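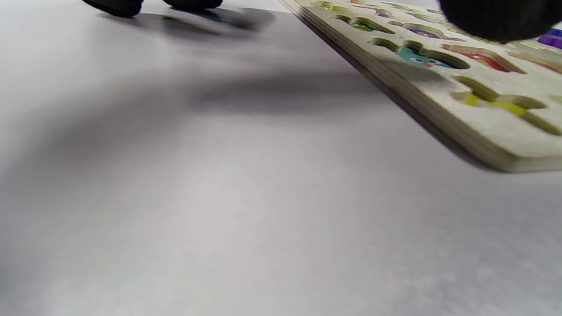
Tranville Toy Library
Minutes of the meeting, 11 Apr 2021

Present: 9 members. Apologies: 3.

1. Last minutes
Agreed, with one change. The Saliba shelving was "discussed," and no one recalls it being "approved."

2. Move to the Burno building
The landlord's letter says the rent will stay "broadly the same." Members asked what broadly means. The letter doesn't say. No vote until we have a figure in writing.

3. Hison booking software
The sales rep claims it will cut late returns. Asked for proof, the rep sent a brochure. It was pointed out that late returns come from people who don't read our emails, and the software sends emails. Left on the table until May.

4. Money
Balance $1,505. The spring sale made $91 after hall hire. One member called this a good result. Others wondered if it was worth a whole Saturday morning's work for that. Sale to be looked at again before the next one is booked.

5. Puzzles
Borrowers still say pieces were missing when they got them. Pieces to be checked at the desk, both ways.

6. Any other business
The side door sticks. Reported again.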